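Keeping a Shelf-Picking Arm Happy: Loading, Cleaning and Small Repairs

Posted by Carolina Matos, 07/09/2018

Our pick cell is a Gremovia arm on a short rail, facing an open white shelf unit. It picks bagged snacks and drops them in a tote. Most of the stops we get come from the shelf side and have nothing to do with the arm, so these tips start there.

Loading the shelf

Park the arm and turn the key to Hold before you reach in. The pause button on the tablet does not count. Take the key with you.

Load by hand, one product at a time. Soft bags full of air are the hardest thing we ask the suction cup to handle. Set the bag down, then press on it gently with both hands until it sits without rocking. If it springs back up when you let go, turn it a little and try again. Don't squeeze hard enough to strain the seal.

Keep bags of one kind together. The vision program copes with overlap inside a group much better than with a red bag wedged between two blue ones. Small packets get their own area, and anything that has slid down behind a bigger bag should be pulled out before you close up. 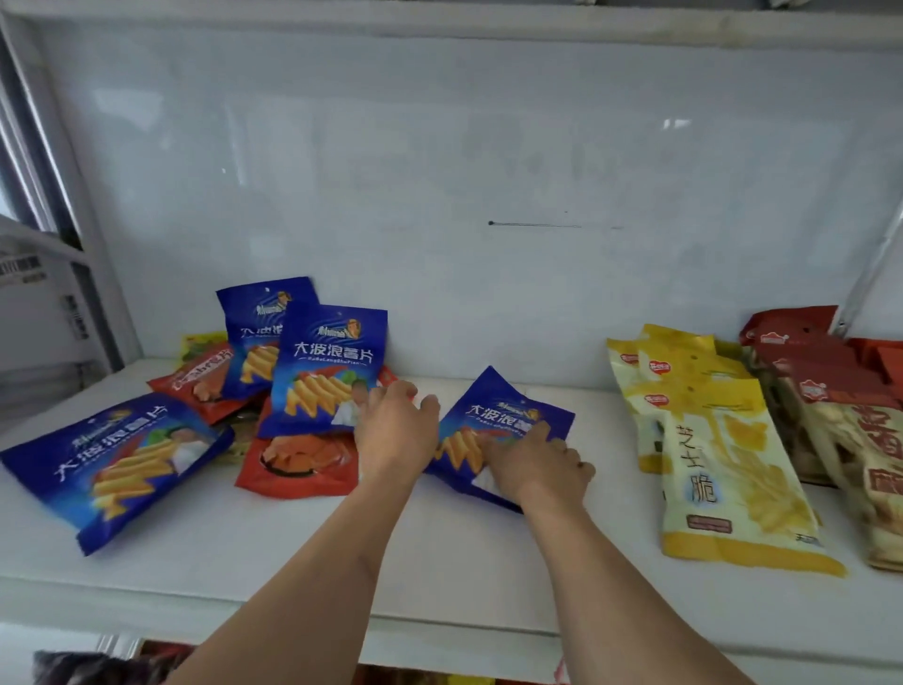 Settling a blue bag of wavy chips with both hands. The yellow bags are grouped at the right.

Try to leave the printed front facing out or up. A bag lying at an angle is fine. A bag lying on its face will be skipped, and after 7 skips in a row the cell stops and calls for help.

When you finish, run your hand along the front lip. A corner hanging over the edge can catch the hose on the way past.

Changing the cup

We use the soft bellows cup from Jikeck. Change it every 300 hours, or sooner if you can see a crack when you bend the lip back with your thumb. Twist it off by the collar. Pulling on the rubber tears it and leaves a ring inside the fitting that you will be digging out with a pick.

Wipe the fitting with a dry cloth before the new cup goes on. No grease. Florencio Rivas put a dab of silicone on one last winter and the cup came off in the middle of a shift.

Filter and hose

The inline filter clogs with salt and crumb dust from broken bags. Tap it out weekly and replace it when tapping no longer helps. If the vacuum reading is slow to build, look at the filter first, then at the bend in the hose behind the wrist. Ours wore through there in January. A wrap of spiral guard fixed it.

Teaching a new layout

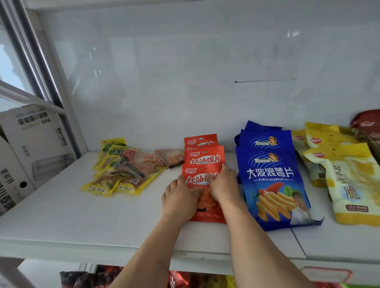

If you change which product goes where, redo the shelf map the same day. Open the Esura screen, choose the shelf level, and drag the zones to match. Then run 2 test picks from each zone at slow speed, standing outside the gate. Watch the approach height on bags that are stacked or fanned. The height that suits a single flat bag is too low for those, and the cup will shove the top one into the back panel.

Save the old map under a different name. You will want it back when the stock changes again.

Error 3730

This one reads "target lost" and usually shows up in the afternoon. In our room it was sunlight bouncing off shiny packaging. A blind took care of most of it. Els Vanhove also found that the camera window had a film of dust on the inside, so take the cover off now and then and clean both sides with lens tissue. Paper towels scratch it.

If the error keeps coming with the blind down and the window clean, check the two screws on the camera bracket. They work loose. Snug them, rerun the calibration card, and write the date on the strip of tape inside the cabinet door.

Spare cups and filters are in the drawer marked Neves.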